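The Town That Draws Its Rooms on the Floor

I've moved house often enough to have strong feelings about sofas. Mostly that they're all bigger than they were in the store. So when a friend told me there was a woman in Plutthorpe teaching people to plan a home with a roll of painter's tape, I got in the car the next weekend, partly for this magazine and partly because I had a new apartment and a sofa that would not go through the door.

Tsegereda Woldemariam runs her Sunday workshop over a closed-down shoe store on the main street. You climb the stairs, you get a very strong coffee, and you get handed a roll of tape before you've had a chance to say your name. She talks fast and she laughs a lot, mostly at floor plans.

"People bring me these beautiful drawings," she told me. "And I say, okay, where do you put your shoes? And they look at the drawing like the shoes are going to be in there."

Her method is so simple I was a little embarrassed to be writing it down. You measure the furniture you own, or the furniture you want, and you tape the outline of it onto the floor at full size. Then you live with it. You carry a laundry basket past it. You pretend to open the oven. You get up at night for a glass of water and see if you walk straight through your own dining table, and I did, twice, the first week.

She started doing this in Bakville, when she and her sister were sharing an apartment with a kitchen so narrow that the fridge door and the person cooking had to take turns. They'd saved up for a table. It was a lovely table, round, from a place called Abdella that has since closed, and it went back on the truck the same afternoon it came. The delivery cost them 127 dollars each way (she still has the receipt, and yes, she shows it to every class). The next table got taped out first, and that one she still eats at.

What surprised me was how much of the day had nothing to do with furniture. We talked about who sits with their back to the door, and whether anybody really uses a guest room. One couple had a long and very polite argument about a piano. A man planning a move in September had laid out his whole living room and then just stood in the middle of it for a while, looking pleased.

You can do a rough version on a tabletop, too, before you get down on your knees. Paper and tape are enough to try out where one space stops and the next one starts, and it's a lot kinder to your back. Crooked is fine at this stage.

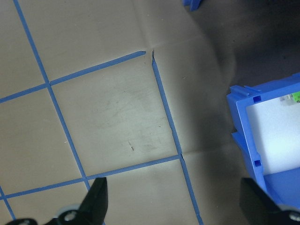
Blue painter's tape on a paper-covered surface. Torn ends welcome.

I went home with the rest of my roll and taped up the apartment until it looked like a crime show. The sofa, I'm sorry to say, was never going to work. Once I had its outline on the floor I could see I'd be climbing over the arm to reach the window. I sold it for 200 dollars to a neighbor with a wider door, and bought a small green one from Eretti that I'd measured so many times the salesman started finishing my sentences.

It fits! The outline is still under it, and I keep meaning to peel it up.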